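Notebook, cold bench
2021-03-29

Went back over the Drosteck claim that their fridge additive cuts door-open losses. Flunine, they call it, a coating on the inner liner plus a gel pad on the back wall. The sales sheet has a very smooth curve on it. I have never got a smooth curve out of a household refrigerator in my life, and I'd like to know who did.

Method as written: door open 14 seconds, closed 600, repeat. Fine, but it doesn't say where the sensor sits. Top shelf at the back and bottom shelf at the front are two different climates. Move the probe a hand's width and you can have any result you want.
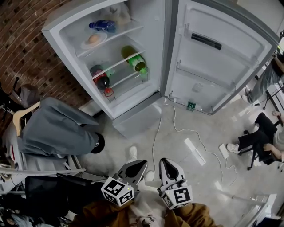
Also no word on load. An empty box loses its cold air all at once, and a full one has the thermal mass of everything in it. If the Drotport numbers were taken empty and the Sakamoto ones with groceries in, then averaging them tells us nothing. I suspect that is what was done. The spread in the December log looks like two populations to me, and someone has drawn a line through the middle.

Asked for the raw files. Got a PDF. 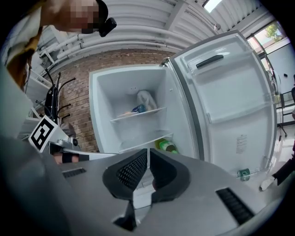 Fridge open, bag on the upper shelf, green bottle below.

Cost, while I'm complaining. They quote 175 per unit fitted and a payback figure based on 4,000 door openings. Over what period? A month, a year, the life of the appliance? If it's the life, I don't believe the coating outlasts the gasket. And a new gasket would probably save as much for a fraction of the price. Does the comparison unit have a new gasket? Not stated.

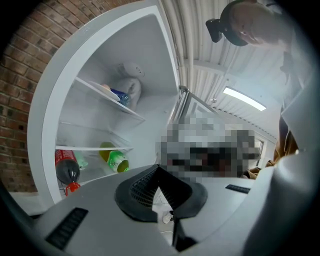 What I want before signing anything:
- probe positions, with a sketch
- load list for every run
- ambient temperature and humidity
- one run with the gel pad and no coating

The last one matters most. My guess is the pad does all the work, and a jug of water would do the same. Will try the jug first, the budget can stand it.

Compressor log still has the wrong clock offset. Fix before next run.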